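Visit report: Plarent data collection floor, Ravside

Plarent occupies the second level of a former furniture showroom in Ravside and uses it to record household tasks for a learning system. I spent an afternoon there in July. Kornél Dudás, who runs the recording shifts, gave the tour.

The floor is divided into furnished rooms. Each room has a task sheet and a daily quota of 100 episodes. An episode is one complete attempt by an operator driving the robot remotely, stored with video, joint positions and gripper state. Failed attempts are kept and labeled as failures. The bedroom set stood at 1057 accepted episodes when I visited.

Bed work is slow. A duvet has no fixed shape, and the operators work mainly from the head camera, which loses detail when the window behind the bed is bright. Dudás prefers to leave the curtains as they are — the model will meet daylight in real homes, and he wants it in the data.

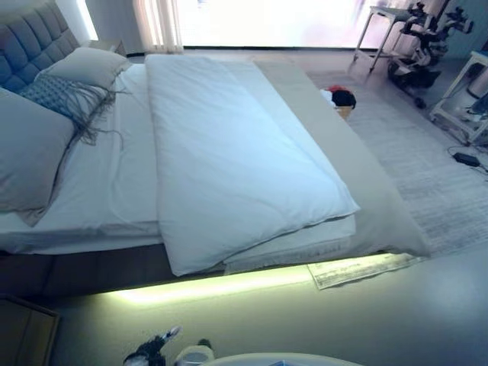 Bedroom set from the head camera, with the duvet folded lengthwise on the bed and the grippers at the bottom edge.

Between episodes the room is reset from a list of 39 starting states. These vary the fold of the duvet, the placement of the pillows and the position of the runner. A reset takes longer than some of the tasks, and Dudás named it as the main limit on throughput.

Review happens in a separate office. Every episode is trimmed, given a text instruction and scored by two people. Disagreements go to a third. The labeling tool is called Nanov and was written in house. It plays all 3 camera streams in sync, but scrubbing backward was jerky on the machine I tried.

I asked about gripper wear. The finger pads are replaced on a fixed schedule, and the change is logged — friction on smooth fabric shifts noticeably with new pads. The supplier, Juhász, ships them in matched pairs.

Plarent plans to add a second bedroom with a different mattress height. No opening month was given.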